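# ロボット応用実習 第7回 配布資料
## 手首カメラ付きグリッパの把持失敗と保護停止

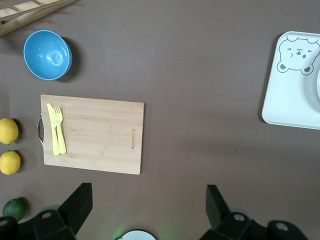
図1 手首カメラから見た作業台。左にまな板と黄色のナイフ・フォーク、その上に空のボウル、右にトレイ。

### 1. 今回扱う事例

Stenton実習室の配膳セルで、5月に起きた停止を取り上げる。課題はまな板の上のフォークをつかみ、トレイへ移すというもの。制御ソフトはSterwood、グリッパの駆動部はJullarの二指型を使っている。

停止は午後の実習中、試行番号521で発生した。軽い接触のあとグリッパが閉じ続け、力の上限を超えて保護停止に入った。けが人はなし。まな板が手前に引きずられ、片方の指の先端パッドがはがれた。

### 2. 経過

ログから読み取れる順序は次のとおり。

1. 認識処理がフォークの位置を出力。信頼度はしきい値をわずかに上回る程度
2. アームが下降し、指を開いたまま台の上方で待機
3. 把持点がナイフ側にずれたまま下降を再開
4. 左の指がナイフの柄に乗り上げる
5. 力覚の値が上昇。ただし「把持成功」の条件にも合致したため、閉じる動作が続行
6. 上限超過で保護停止

5の段階で止まるべきだったというのが、この事例の要点である。

### 3. 原因の整理

**(a) 対象どうしの近さ**
図1のように、ナイフとフォークはほぼ平行に並び、柄が重なっている。色も同じ淡い黄色である。認識処理は二本を一つの領域として切り出しやすく、その場合、領域の中心はどちらの柄の中心でもない位置に来る。

**(b) 背景との色の差**
まな板は明るい木の色で、淡い黄色との差が小さい。台の面は茶系の艶のない色なので、台に直接置いた物のほうが輪郭は取りやすい。影の扱いも合わせて確認すること。ボウルやトレイの縁には影が落ちており、しきい値の設定によっては物体の一部として数えられる。

**(c) 成功判定の条件**
当時の判定は「指の間隔が全閉より大きく、かつ力が一定値以上」の二条件だけだった。物を挟んだ場合も、指が何かに乗り上げた場合も、この条件は満たされる。力の向きは見ていなかった。

**(d) 手先の校正**
停止後に校正板で測り直したところ、カメラと指先の位置関係に約7 mmのずれがあった。前の週に指を交換したあと、校正をやり直した記録がない。柄の細い物では、このずれだけでも把持に失敗する。

### 4. 統計

Didenko形式のログで集計した、対策前後の結果を示す。

| 区分 | 試行数 | 保護停止 |
|---|---|---|
| 対策前 | 814 | 7 |
| 対策後 | 321 | 0 |

対策後は試行数が少ない。停止が0回だったことを、そのまま安全の根拠にしてはならない。演習問題2で扱う。

### 5. 対策

- 力の水平成分を判定に追加し、閾値を超えたら閉じる動作を中止して上方へ退避する
- 二本の柄が重なっている場合は把持点を出力せず、配置の変更を求める
- 指の交換後は校正を終えるまで自動運転に入れないよう、起動時の確認項目に加える
- 下降速度を台の近くで下げる。値は各班で実測して決める

最初の項目だけでも試行521の停止は避けられたと考えられる。ただし(d)のずれが残っていれば、つかみ損ね自体は続く。

### 6. 停止後の手順

保護停止の表示が出たら、次の順に行う。

1. 非常停止を押す。保護停止のまま手を入れない
2. 表示とログの番号を書き留める
3. 指に物が挟まっているか、横から目で確認する
4. 挟まっている場合は手動モードで指を開く。手で引き抜かない
5. 台の上の物を元の配置に戻す前に、現状を撮影する
6. パッドとねじの緩みを点検する
7. 指導員の確認を受けてから復帰操作に進む

試行521では5を飛ばして台を片付けたため、まな板がどれだけ動いたかの記録が残っていない。原因の整理に余計な時間がかかった。

### 7. 演習

1. 指が柄に乗り上げたときと、正しく挟んだときの力の波形を予想して描け。縦軸は鉛直成分と水平成分に分けること。
2. 対策前の停止率が変わっていないと仮定して、対策後の試行数で停止が一度も起きない確率を求めよ。
3. 図1の配置を変えずに、フォークだけを安全につかむ進入方向を検討せよ。まな板の端の金属の取っ手と、左側に並ぶ果物に指が触れない経路とする。
4. 班のセルで校正のずれを測り、把持できる柄の幅の下限を見積もれ。

提出は次回の月曜、授業の開始時。演習4は測定値の表を添付すること。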